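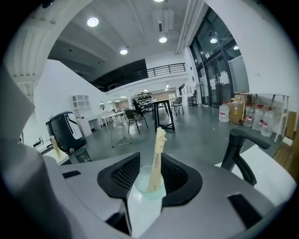 Clorncombe front desk reports that the group booking for the trade delegation shows as confirmed on the Clisa dashboard, but only 38 of the guests have room numbers. The rest come up as "pending allocation" and can't be checked in. They have tried logging out and back in on two terminals.

Status: Open
Priority: High
Product: Clisa group bookings
Property: Clorncombe
Reported by: front desk, by phone, 7:40 a.m.

Support, 7:55 a.m.
Pulled the booking. Guest list was uploaded by the travel agency (Tsuchiya) as one file with 100 names. All 100 are in the booking record. Rooms were held correctly in the block. The allocation job started at 2:00 a.m. and stopped partway with this in the log:

allocation halted: rate code mismatch, row 39

Rows 1 to 38 use the delegation rate code. Row 39 onward uses the agency's summer code, which isn't attached to the block.

Support, 8:10 a.m.
Asked the property whether to attach the summer code to the block or change the rows to the delegation code. The two rates are different, so we can't pick one for them. Waiting.

Property, 8:25 a.m.
Use the delegation code for everyone. The summer code was for a different trip. First coach gets in at noon, so please treat this as urgent.

Support, 8:40 a.m.
Changed the code on rows 39 to 100 and ran the job again by hand. It finished, but 7 guests are still pending. All of them are marked as sharing a twin, and the name in the "sharing with" column doesn't match any guest in the file. Looks like family name and given name were swapped in that column. Sent the rows to Tsuchiya for correction.

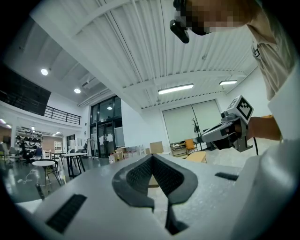 Tsuchiya replied at 9:30 that the names had been swapped when the list was exported from their own system, and that the same export had been used for the Braltside leg of the tour. They attached a corrected file for both properties.

Support, 9:45 a.m.
Loaded the corrected Clorncombe file. Did not overwrite the whole booking, only the rows that were pending. All guests now have a room number. Asked the desk to refresh and check.

Property, 10:05 a.m.
We see everyone now. Two of the twins are on a floor we had set aside for another party. Can we move them ourselves or will that break it again?

Support, 10:10 a.m.
You can move them. Open the guest, choose Change room, and leave "Keep in block" ticked. If that box is cleared the guest drops off the group bill and has to be added back.

Support, 10:50 a.m.
Checked Braltside. Same problem with the sharing column, and the rate code was wrong on every row there. Fixed both before tonight's job. Opened a linked ticket for it.

Note for the product team: the job should skip a bad row and carry on, or at least send the property an alert. At present the dashboard says "confirmed" whatever the job did. The upload page accepts files of up to 300 rows and doesn't check rate codes at all.

Property, 12:35 p.m.
First coach checked in with no trouble. Fine to close.

Status: Resolved
Linked: Braltside, group upload, rate code and sharing names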